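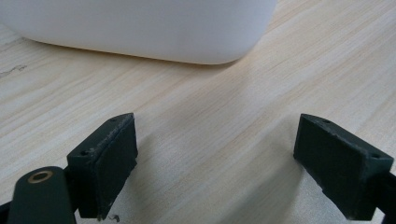 The table in the second prep room at Rusico, with its pale wood grain.

Table Refinisher / Furniture Care Assistant
Rusico, furniture workshop and rental
Part-time, with paid training

Rusico rents wooden tables to offices, studios and small event spaces. Each table comes back to our workshop between rentals to be cleaned, checked and, when it needs it, repaired. We have 281 pieces in stock and are hiring 2 people to help look after them.

Most of our tables are light wood with a matte finish. The style is popular with renters, but it takes patience to keep up. Pale surfaces show marks easily, and a short dark scratch near an edge can be enough to bring a table back for another round of work. You will learn which marks can be left alone, which can be filled, and which mean the top has to be sanded and refinished.

What you will do

Wipe down and inspect returned tables under daylight and under lamps.
Log scratches, cracks, dents and stains on the condition sheet.
Do small repairs with wax filler and touch-up color.
Sand by hand, following the grain, and apply matte oil or lacquer.
Wrap finished tops in blankets and help load the van.

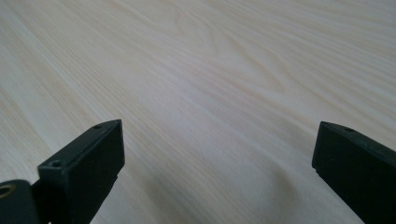

Matching the grain is the part of the job that new people find hardest. Straight lines are fairly easy to follow with a filler pencil. Where the figure swirls into arches and loops, the color shifts every inch or so, and a repair done in one flat tone will show from across the room. Hubert Marti, who runs the finishing bench, will work beside you for the first 4 weeks. After that you will take on simple tops alone and bring him the harder ones.

What we are looking for

Steady hands and good eyesight for color, with or without glasses.
You can lift 80 pounds with a partner and stand for most of a shift.
You write clearly enough that the next person can use your notes.
Experience with wood is welcome but not required. We have hired people from bakeries, print shops and auto body work.

You will be around dust and finishing products. Masks, gloves and aprons are provided. If you have asthma or a skin allergy, please tell us early so we can talk through which tasks would suit you.

Hours and pay

Shifts run from 7:30 a.m. to 1 p.m. Training hours are paid at the full rate. The pay range is sent to every applicant before the interview. Both positions start in July.

How to apply

Send a short letter and a list of past jobs to Tarcísio Arruda at the Rusico front office, or drop them off in person before noon. Photos of things you have made or fixed are useful but optional. Applicants we invite in will spend a paid hour at the bench cleaning and logging one table. Please wear closed shoes.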